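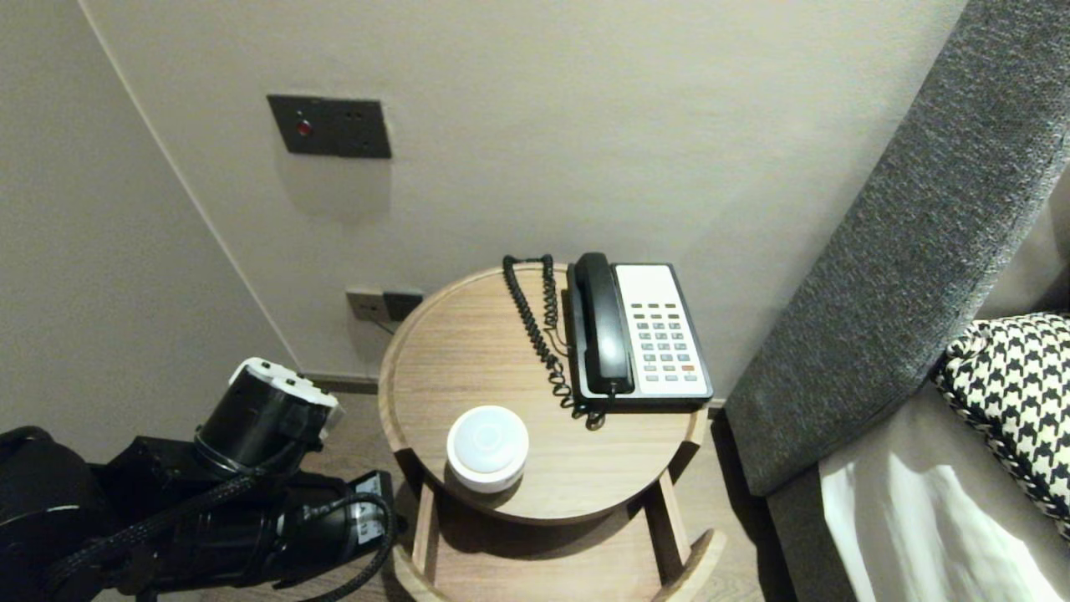
Side table with desk phone, arm on the left. Guest room work, bedside.

Room Arm Rules — FAQ
Updated Feb 4, 2019. Questions to Ulla Kettunen, floor operations, Nastetti.

Who has to read this?
Anyone who runs an arm in a guest room. Day crew, night crew, Auer contractors too. Read it, sign the sheet, done. Min-kyu Woo keeps the sheets.

Can I run the arm with a guest in the room?
No. Guest comes back early, you stop, park the arm, step out. Same for a guest's kid or visitor. Doesn't matter if they say they don't mind.

How far does the arm stay from the bed?
30 cm from the headboard, any room type. Pillows and sheets count as bed. If the bedding hangs over the side, tuck it in first, by hand.

What about the bedside phone?
Leave it where it is. The arm may wipe or pick up small items next to it but doesn't lift the handset and doesn't touch the keypad. Had two calls to the front desk in January from this, please stop.

And the phone cord?
Coiled cords are the number one snag. Look at it before every run. If it's lying loose on the table, push it behind the phone. If it's caught on anything, hit stop and free it by hand — do not jog the arm backwards to get it out.

Small round things — sensors, speakers, lids?
Light touch setting only. If you don't know what it is, don't pick it up. Ask on the channel. Anything that could be the guest's stays put, full stop.

Wall plates, buttons, outlets?
Off limits to the arm. All of them, lit or not. Keep the arm's own cables clear of the floor outlets and don't unplug room stuff to get power. Use the cart battery.

What speed?
Slow mode in all rooms. The Betex controller starts in the last mode used, so check the screen every time. Normal speed is for the test bay only.

Do I need to stay with it?
Yes. In the room, eyes on the arm, stop button in your hand. Not in your pocket, not on the bed. If you need to leave, park it and power down, even for a minute.

What's the round table rule?
Round tops have less room than they look like. Teach the reach from the front edge, not the corner settings from the Grudero desks. If there's a raised rim, come in from above and don't drag items over it.

The arm bumped something. Now what?
Stop. Don't tidy up. Write down room, time, what it touched, and call Ulla on 723. Small bumps too, we'd rather have to many reports then too few. No one gets in trouble for reporting.

Can I change the limits for one awkward room?
No. Send the room number to Min-kyu and do that room by hand untill you hear back. Usually next day.

Where's the long version?
Form 880, binder in the cart. If it says something different from this page, follow the stricter one and tell us.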